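Courses > Workplace Layout and Safety > Unit 3 > Floor Marking and Walkways

Corina Nistor, January

Unit 3: Floor Marking and Walkways

Lines on a floor are the cheapest safety measure most workplaces have, and often the worst kept. This handout covers what the lines are for, how to plan them and how to keep them readable. Read it before the site visit to the Laltgate packing hall.

1. What a floor line does

A floor line tells a person where to walk, where to stop, or where something belongs. Any one line should do one of these jobs. Trouble starts when a line is asked to do two. At Laltgate the edge of the main walkway was also used as the parking line for pallet trucks. Drivers parked on the line, half of each truck stood in the walkway, and people on foot stepped out into the truck lane to get past.

Terms used in this unit:

Walkway: a marked route for people on foot.
Keep-clear area: floor that must stay empty, such as the space in front of an exit or an electrical panel.
Work zone: floor that belongs to a bench, table or machine and the people using it.
Parking spot: a marked place for a cart, bin or truck when it is not in use.

2. Planning the lines

Start with the people. Stand in the room at a shift change and draw the routes they take on a copy of the floor plan. Do this before you look at the official routes. Dorin Moldovan's survey of the Leradis workshop found 16 places where the daily route and the marked route were different. Eight of them were at corners, where people took the short way across.

Next, mark the exits and keep-clear areas. These are fixed and everything else has to fit around them. Work zones come after that, then walkways, then parking spots. If you run out of room, remove a parking spot before you narrow a walkway.

Check each work zone with the doors, drawers and guards open. A cabinet that fits inside its outline when closed may block a walkway when it is in use.
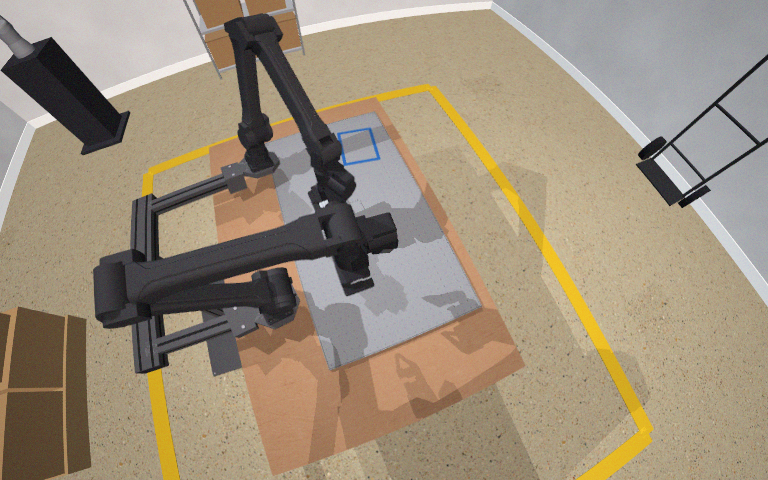
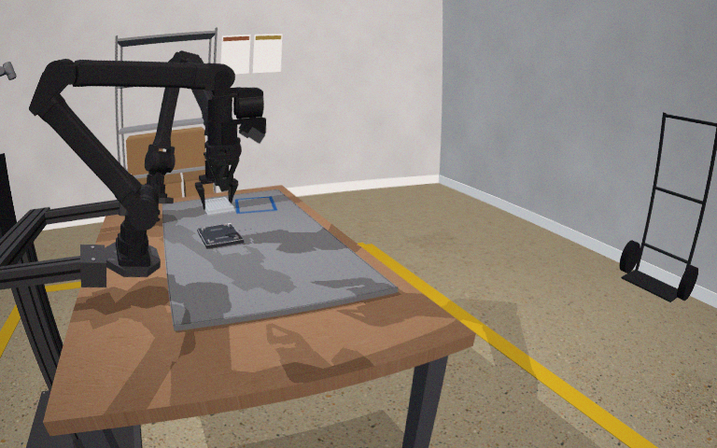 Work zones are usually marked by their outline. The outline should follow the space the work needs, which may be wider on one side than another. A long table inside a yellow rectangle, like the one in the first picture, is the simplest case: the boundary can be read from any side, and there is no doubt which piece of furniture it belongs to. Two benches that share an outline need more thought, especially if only one of them is in use during part of the day.

3. Color

Pick a small set of colors and write it down. The law may require certain colors for certain hazards, so check the local rules first. Post the key at each entrance, and do not add a color without changing the key. Bianca Nedelcu's reading for this unit describes a warehouse where three managers in a row each brought in their own scheme and left the old lines in place.

4. Tape or paint

Tape goes down quickly and can be moved. It lifts at the ends and tears under dragged loads. Paint lasts longer but needs a clean floor and time to cure, and it is hard to remove. A common approach is to lay tape first, work with it for a trial period, and paint once the layout has settled.

5. Upkeep

Put the lines on the regular inspection list. Look for gaps, lifted ends, and lines that no longer match what is on the floor. Remove old lines fully.

For the next class: draw a floor plan of a room you use often and mark three changes you would make. Bring it on paper. Safta Crăciun will collect the plans at the door.

Contact: Corina Nistor, course office | © Edance Training | Back to top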